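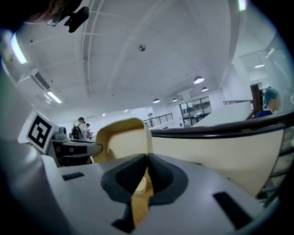
2. Progress in April

Herkana restores and repairs moulded seats and basins for public buildings. The grant pays for the workshop at Beltov and for the materials of the first 40 pieces. This part of the report covers the work on the large cream-white pieces, which were the main task of the month.

We began with the cleaning. The old polish had become yellow in many places, and it took more time than we planned. We tested two cleaning products on a small area and kept the milder one. It needs a second pass, but it does not make the surface dull.

After this we looked at the rims. A black rim is more difficult than a plain one, as every small mark of filler is visible beside the pale wall. We now cover the pale side with tape before we start — a simple change, and the edges are much cleaner than in March.

The work is done near the large windows when the weather allows it. In daylight we find scratches that we miss in the evening under the lamps. Hair caps are now part of the rules for finishing days, after we found hairs in the varnish of two earlier pieces.

3. Costs

The budget for cleaning and filling materials was 400 euros. We have spent 385. The remaining 15 will go to tape. The new sanding sheets from Troteck are not in this sum, they were paid from the general budget.

4. Open points

The delivery to Niven is one week late. The transport firm could not come on Saturday as agreed, and we are waiting for a new day. We also ask for your decision about the smaller curved pieces: should they be polished now, or together with the next group? We prefer the second option, but both are possible for us.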